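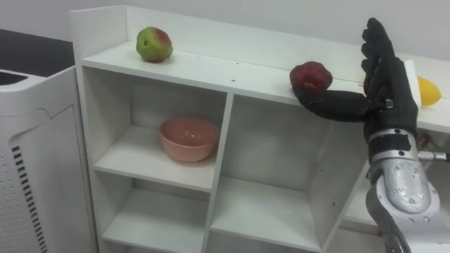
# Five Down at Riltureo

I'd been barracking for Forwood over 30 years when we finally made a final, and of course it was away, at Riltureo, in the rain. Two hours on the bus with my thermos and my lucky scarf (grey now, used to be maroon). Prarnus were favourites. They had the big ruckman and the new jumpers and a proper banner. Ours had come apart in the car park.

By three-quarter time we were 5 goals down and I'd eaten my sandwiches out of pure misery.
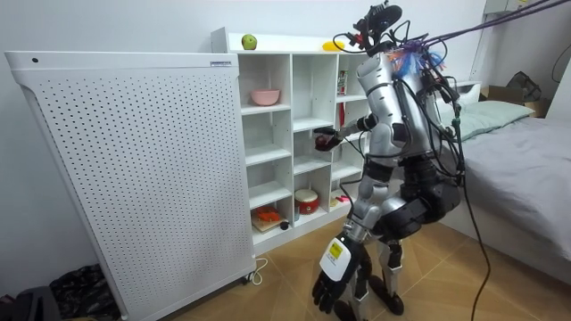 Then the wind swung round! You could feel the whole outer stand up a bit straighter. We kicked one, then another off the ground, an ugly thing that dribbled through at the point post end, and the bloke beside me grabbed my arm and didn't let go for the rest of the quarter. I didn't mind. I was holding on to the fence with the other one.

One kick in it, a minute left, and our kid in the number 2 marks it on the boundary. Nineteen years old, socks round his ankles.

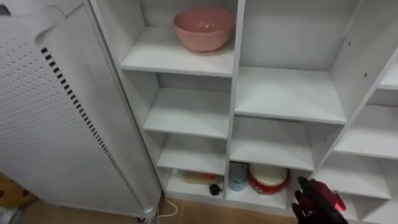
I couldn't look. I watched the Prarnus goalie's mum instead, up on the esky with her hands over her mouth, and when her shoulders dropped I started yelling before the umpire had even moved.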